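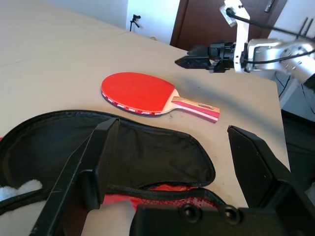 Paddle and open case on the table, seen from the wrist camera.

Minutes of the Hand Demonstration Working Group
Jendari Motion Lab, small meeting room
2022-01-24

Chair: Oriana Espinoza
Minutes: Ximena Olivares
Also present: the teleoperation crew, and two guests from Valtameck who joined by phone
Apologies: Eder, who sent written comments ahead of time

1. Welcome and previous minutes
Oriana welcomed everyone back after the holidays and thanked the crew warmly for getting through so much in a short stretch. The previous minutes were approved with one small fix (the spare leader arm is on loan to Natden until March, not for good).

2. Where we are with the paddle task
The paddle and case task now stands at 1,527 accepted demonstrations, all by remote control, against the 2,000 we promised Valtameck. Everyone was pleased with that, and Oriana said so more than once. A further 39 were set aside at review and will be looked at again under item 4 before anyone decides to drop them.

The guests asked whether we had tried guiding the arms by hand for this task as well. Ximena explained that we did try it for a few afternoons, and it was lovely for teaching one arm to reach and grasp, but with both arms moving together a person soon runs out of hands, and our own sleeves kept turning up in the recordings. The group was happy to stay with the leader arms for anything that takes two grippers, and to keep hand guiding for the short single-arm reaches.

3. Pace and habits of the operators
There was a long and friendly talk about how fast is too fast. Newer operators tend to stop and think with the gripper hanging over the case, and those pauses get learned right along with everything else. Several people felt it helps to run through the whole motion once in your head before pressing record – and to take a breath, too!

Eder's written comment was that the wrist view should be checked at the start of every batch, with the paddle and both fingers in sight. Agreed. The crew also asked that operators vary which way the handle points from one take to the next, as a good many of the early ones look alike.

4. Review of the set-aside demonstrations
Most of these come down to the case. The fabric is soft and folds where it likes, and an operator working from the overhead view can't always tell whether a finger is on the rim or just above it. Oriana suggested that reviewers open the overhead and wrist views side by side before marking a take as bad, and the group liked this very much. We spent quite a while on takes where both arms are in close over the red and black piece and one wrist hides part of it. The feeling in the room was that these are fine to keep as long as one of the other views shows the contact.
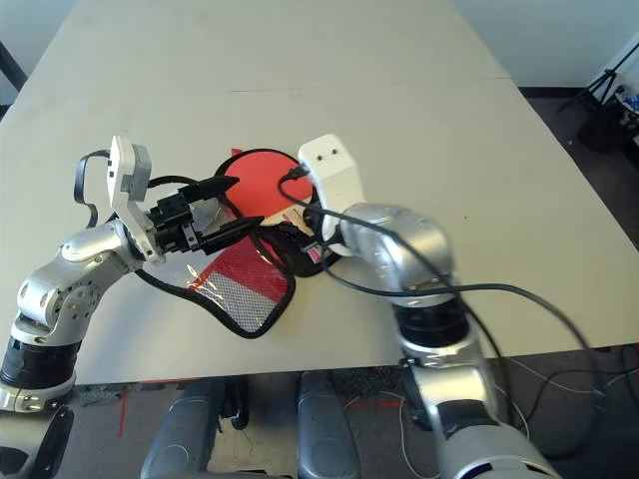
5. Actions
Ximena to write up the side-by-side review steps and send them to the crew.
Oriana to tell Valtameck in writing how the set-aside takes will be handled.
Crew to add the wrist view check to the start-of-batch card.
Eder to look over the single-arm reaches recorded by hand guiding and say which are worth keeping.

6. Any other business
Natden has asked to borrow a second leader arm. Held over to the next meeting, when Eder can be with us.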